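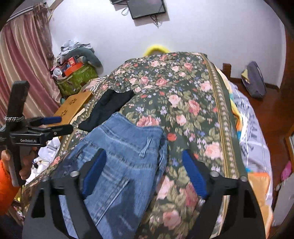 Jeans on the rose bedspread.

The Night Bus to Prenora

The bus left at 10 and Notburga was on it with 2 minutes to spare. One bag. No coat. She'd left the coat on the hook by the door, could see it in her mind as plain as day, and it was too late, the driver was already backing out.

She had the letter though. Checked. Pocket, other pocket, there.

"You going all the way?" the driver said.

"Prenora."

"Long way."

"I know how long it is."

She didn't, not really. She had been twelve the last time and asleep for most of it, her head on her father's arm, and what she remembered was a vending machine in a station and a dog tied to a post. She sat down behind the driver. Then moved back three rows, he hummed.

The letter was from Roland Lightfoot, who she had never met. Typed. He was sorry to write with such news. Her father had been renting the room over his shop, had been a good tenant, quiet, and had passed in January, and it had taken this long to find her becuase there was no address, only a first name on the back of a photo and the word Wultico. There were some things. Would she come, or should he send them.

She'd read it standing up in the kitchen. Then she'd packed. Badly, fast, pulling stuff out and putting half of it back. Nantana had stood in the doorway with her arms folded.

"You don't have to go tonight."

"There's a bus tonight."

"There's a bus every night."

True. She went anyway.

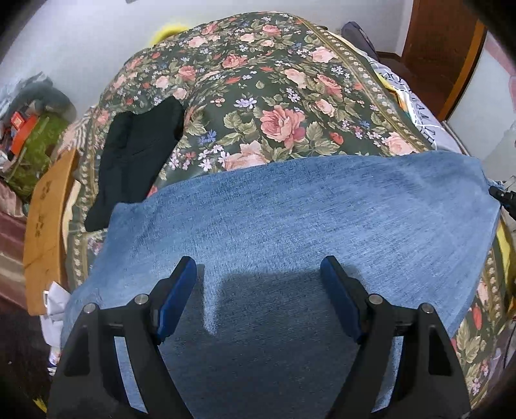
Page last changed: Sep 10, 2024

Past midnight they stopped at Seidel for gas. Everybody off. The lights in the station were the kind that make you look sick, and she bought a coffee and stood holding it. An old man from the back of the bus came and stood next to her. Thongchai Prasertsri – he gave her the whole name, like a man at a bank.

"Family?" he said.

"What?"

"At this hour it's family or money."

"Family." She drank some. Awful. "My father. He left when I was thirteen. Went out to look at a truck somebody was selling."

"And the truck?"

She had never once in her life thought about the truck. She started laughing, and couldn't stop, and had to put the cup down on the ledge. He waited. He didn't look embarrased, just waited, and then the driver hit the horn and they both ran for it.

She slept after that. Dreamed of nothing. Woke up with her cheek stuck to the window and gray light coming up over fields, and a sign going by too fast to read.

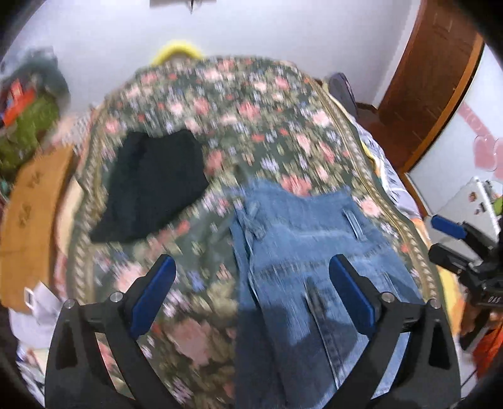

Lightfoot's shop sold clocks. Of course it did, her father had never been on time for anything. The man himself was small and nervous and kept wiping his hands on his shirt.

"It isn't much," he said. "I don't want you to think it's much."

Up the stairs. A box on a chair. Inside it a razor, a belt, a radio, an Elta with the back taped on. An envelope with $3000 in it, in twenties, and her name written on the front. And under that, folded in four, a bill of sale.

One truck, green. Seller, Vichien Wiriya. Dated the week he went.

"He had it all those years," Lightfoot said. "Drove it right up to the end. It's out back, if you – I didn't know what to do about it. I start it up now and then."

She went down the back steps so fast she nearly fell. Yard, weeds, fence. And there it was, more than 20 years of rust on it and one door a different color, the keys on the seat.

She got in. Sat there. The seat was pushed all the way back and her feet didn't reach the pedals.

She felt around underneath for the lever.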